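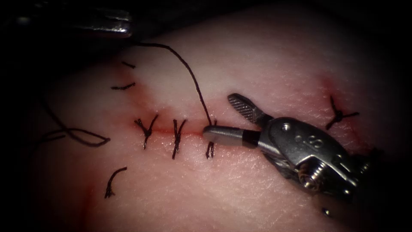 **Visit report: Sirkolance suturing lab, Liretville, May 6, 2021**

Mwende Mosoti and I spent the morning in the wound closure room. Our host was Rosario Valentini, who runs the bench and keeps the pad inventory.

The room is set up for interrupted closure on synthetic tissue. Pads are bought in from Bemix and logged on arrival; the one in use was number 1421. The pad is pale pink with a fine, slightly bumpy grain. The main incision is straight and narrow, with three dark sutures spaced evenly along it and one separate knot to the right. Red staining is heaviest next to the closed cut and fades outward.

Valentini scores each pad on spacing, edge contact and tail length. Long tails lose a mark. Edge contact is checked under a bench lamp before the pad is lifted, as flexing it can open the line.

Needle handling took up most of our questions. Curved needles are used throughout, and the grip point is noted on the score sheet.
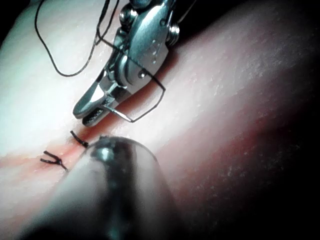 *Curved needle held in the driver jaws over the incision, black thread looped to the left.*

Storage is in a side room: flat trays, pads face up, 2 per tray. The yearly order is 3000 needles. Tudur Rowlands asked us beforehand to find out whether used pads are recut. They are, up to 4 times, then discarded.

Still open: pad supplier lead time, and a copy of the score sheet. Mosoti will request both by the end of May.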